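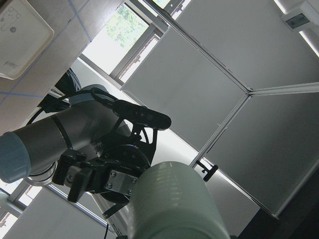 Grey arm from underneath, windows behind.

1/ Took the toddler to the under-fives bush dance at Mustgate Hall. It was advertised as "gentle movement for little ones and their grown-ups". My calves would like a word with whoever wrote that.

2/ Modupe Amadi calls the dances. She has a lovely voice and no mercy. The first one was a heel-and-toe polka with a 13-kilo child on your hip. Mine had opinions about which hip.

3/ The band is called Fasov – fiddle, squeezebox, and a bloke on the lagerphone who was mobbed by every kid in the hall before he'd sat down. He plays it very carefully now.

4/ Prams go in the foyer. By ten past it looked like the car park at the footy. Mine was at the back, naturally, under someone else's nappy bag.

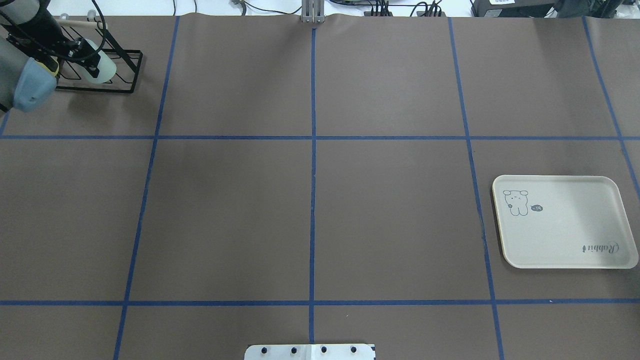

Blue tape on brown paper.

5/ Strip the Willow with two-year-olds is basically a slow evacuation. The top couple wandered off to look at a fire extinguisher. Modupe just called the next figure around them.

6/ Morning tea is 30 minutes, same length as the dancing, and I reckon better rehearsed. Fruit toast, cut-up mandarins, and tea from an urn set to the temperature of the sun. Gold coin for the toast.

7/ Did my child dance? My child lay face down through the waltz and then did all of it in the kitchen at home, at bedtime, for an audience of me.
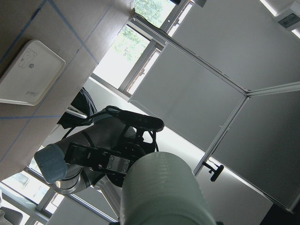
8/ If you're keen: Mustgate Hall, Urquijo Street end, side door. Socks with grips or bare feet for the kids. Grown-ups, wear a proper bra and shoes you trust. The session is free if you're under five, and $4 if you're the one doing the carrying.

9/ They're after someone who can play a bass line for the October family dance, over 90 people last year apparently. I mentioned that I once owned a bass. Rehearsal's at seven, I've been told to bring a plate.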